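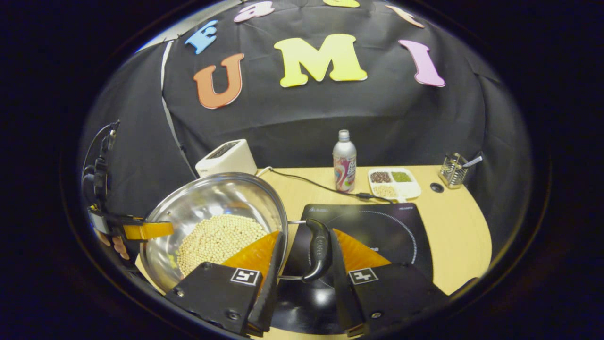
Who decides which tasks at a station move to the automated cell?

The shift lead decides, together with the operator who does the task now. The Lestus controller only runs tasks that both have signed off in the station record.

## 4. Handing over a kitchen task

This section covers the change from manual to shared operation at an Ollisdale prep station. Complete Section 3 first.

### 4.1 Before the first shared shift

1. Open **Station > Roles** on the Lestus panel.
2. Assign one operator as *station owner*. The owner keeps this role for the full shift.
3. List each task as *manual*, *shared* or *automated*. Leave weighing and allergen checks on *manual*.
4. Set the handover delay to 30 seconds.
5. Save, then print the task sheet and post it at the station.

> **Note:** Operators who used to portion dry goods by hand are moved to checking and restocking. Update their job cards in Trendia before the shift starts, or their hours will be booked to the old task code.

### 4.2 During the shift

1. The owner confirms each batch at the panel. An unconfirmed batch is held.
2. To take a task back, press **Hold**, wait for the steady amber light, and select **Return to manual**.
3. Log the cause using codes 1 to 3. Code 3 (operator preference) needs no further comment.

> **Caution:** Do not reach over a cooktop while a task is active. The Hold button stops motion. It does not switch off the heat.

### 4.3 Review

Run the first review after 145 batches. If the log shows more than 30 holds, set the task back to *shared* and repeat Section 4.1.

Pace targets from the manual station do not carry over. Clear them under **Station > Targets**. Questions about job cards go to Jordan Pickering at Clegg, extension 297.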